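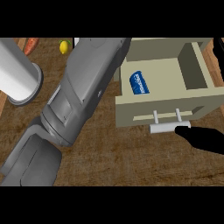 *Sim view, drawer task, black gripper on the handle*

**Ticket 548: drawer pull stalls in the kitchen sim**
Status: open (sort of)
Opened: Dec 22, 2022

OK so I'm finally writing this one up properly, because I keep re-explaining it in chat and getting it slightly wrong each time. I'm running the Skastero kitchen set in Verimix, two arms, and the chore is about as basic as it gets: open the drawer on the beige cabinet. The open compartment on top has the blue can in it, and there's a carrot and a lemon on the table for the later steps, but I haven't gotten anywhere near the later steps.

**What I expected:** gripper gets to the white handle, pulls, drawer comes out.

**What I get:** gripper reaches the right end of the bar, leans on it, and sits there until the run times out. No error! The log just says "contact" over and over.

**Things I tried**

- Restarted Verimix. Same thing.
- Dropped the drawer friction way down. The drawer moved a hair in one run and I got very excited, then couldn't repeat it.
- Moved the grasp target from the end of the bar to the middle. This is the best one so far: 2 good opens out of 12 tries. Before the change it was zero out of 12, so hey, progress.
- Parked the gray arm farther left. It goes right by the cabinet's left side and I figured the planner might be scared of clipping it. Made no difference to the pull, but the approach looks a lot smoother, so I'm leaving it that way.
- Rolled back to the October build. The stall is there too, so please don't go hunting through the newer changes on my account.

**Where I think it is**

My money's on the finger closing. When I plot the finger gap, it stops shrinking as soon as one finger touches the bar, and then the arm pulls with basically no grip. The wrapper treats first contact as "got it." I set it to wait 6 more steps after contact before pulling, and both of the good opens came from runs with that wait turned on. Two opens is not a lot to hang a theory on, I know.

**Side note, feel free to skip**

I started this thinking we'd have a decent answer by now on whether the Wyss controller could put away groceries. It can't, at least not in my setup. It finds the handle every single time (and that part really is nice to watch), but finding a handle and opening a drawer are pretty far apart. My own kitchen drawer sticks and I get it open with one hip while holding a bag of onions. I wouldn't let this thing near it yet.

**Next**

- Longer wait, middle grasp, full batch of 12 again
- Check if the Plallwood table preset changes anything. I doubt it, but it's the one default I haven't touched
- If the drawer opens reliably, put the can step back in

Config and finger gap plots are in the ticket folder. If you rerun this, use the saved seed or you'll get a different starting pose and we'll be comparing apples to, well, lemons.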